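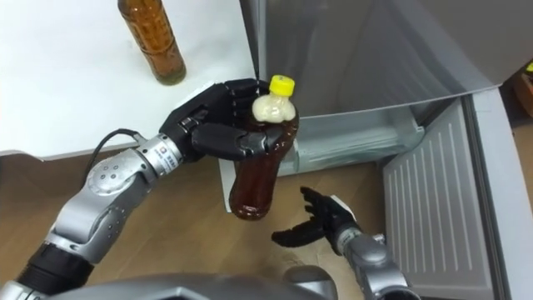

Progress Report 2: Working Rules for Two-Arm Handling of Household Items
Submitted to the Vilora Fund, November 6, 2021

Scope of the reporting period

The grant supports a written set of working rules for two-arm robots that handle household items in furnished rooms. The period covered by this report was spent on bottle handling between a table and a low refrigerator compartment. Draft A of the rules, delivered with Report 1, covered free-standing objects on open surfaces only. Draft B adds doors, drawers and transfers between hands.

Draft B contains 20 rules. Of these, 11 are carried over from Draft A with changes in wording, and the remainder are new. The full text is attached as Annex 1. The log of trial runs kept at the Sketbridge site now holds 3,403 entries, each tagged with the number of the rule in force when the entry was made.
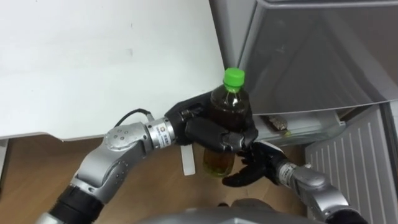 Handling Practice Group, Sketbridge

Status of the rules by subject

Grip height. Rule 4 of Draft A asked for a grip "near the middle" of a bottle. Two operators read the same sentence in different ways, and the log could not be used to compare their runs. Draft B defines the grip zone by the shape of the bottle: on the body, below the neck, with the cap left free. Bottles with a wrapped or padded neck are treated as ordinary bottles for grip height. The padding is not to be used as a gripping surface.

Second hand. The open hand is to be kept below or beside the held bottle whenever the bottle is past the table edge and above the floor. It stays open until the operator calls the transfer. Closing early was the most common breach recorded under the draft wording, and the rule now states the call word explicitly.

Held bottles. Caps are to be checked by a person before the first lift of each session. The check is written in the log before power is applied to the arms. A bottle that has been dropped is withdrawn for the session, whether or not it shows damage.

Doors. The door is opened by a person in all runs under Draft B. Rules for robot-opened doors were in the work plan for this period and have been moved to the next – the review by Kordestani found that our proposed force limit did not say where on the door the force is to be measured. We agree with the finding. A revised text is in preparation.

Cables. Wrist cables that stand out from the arm can catch on a table corner or a drawer front. Rule 13 requires a slow pass of each arm through its full working range, with the cable watched by a second person, after any change in furniture position. 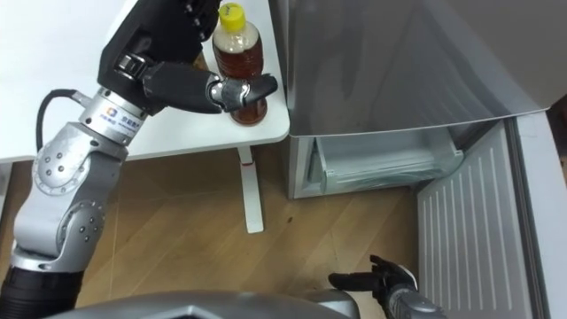 Table and compartment spacing

The rule on spacing took more time than planned. Draft A required a clear gap between all pieces of furniture. That is easy to meet in a test hall and hard to meet in a kitchen, where a table is often set right next to the refrigerator. Draft B permits adjoining furniture on two conditions: the table corner on the transfer side is rounded, and the arm approaches the tabletop from above. Where the corner is square, the old gap still applies.

Start and stop positions

Each session begins and ends with both hands empty. The start check covers the tabletop, the floor under the table and the space in front of the lower compartment. Small objects on the floor are removed before the arms are powered, and marks on the floor that cannot be removed are noted so that they are not mistaken for objects in later review.

At the stop position the hand is held over open floor, away from the table legs and

any ribbed or slatted surface. Fingertips have a tendency to seat in the grooves of such surfaces, and a restart from that position loads the finger joints sideways. The stop rule applies to pauses longer than a change of object as well as to the end of the session.

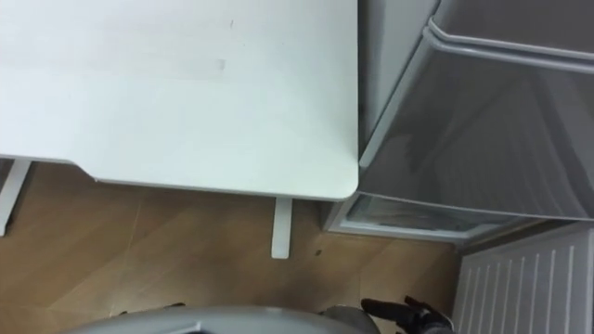

Operators at the Plekberg site asked for an exception for short pauses with a bottle in hand. We have declined it for Draft B. An empty hand is quick to verify by eye, and a single condition is easier to audit than a condition with a time limit attached. The request is recorded in Annex 2 with our reply.

Deviations from the work plan

Robot-opened doors: moved to the next period, as described under Doors.
Glass containers: not started. Plastic bottles only were used in this period.
Operator training sheet: issued to both sites in draft form. Comments from Plekberg are still outstanding.

Spending is within the approved budget lines. No transfer between lines is requested.

Next period

Draft C is due in February. It will contain the door rules, a revised force limit with a stated measuring point, and a shorter log form. We ask the Fund to confirm that Kordestani may continue as outside reviewer on the present terms – the current agreement ends with delivery of Draft B.

Annex 1: Draft B, full text
Annex 2: Requests for exceptions and replies
Annex 3: Log form, current version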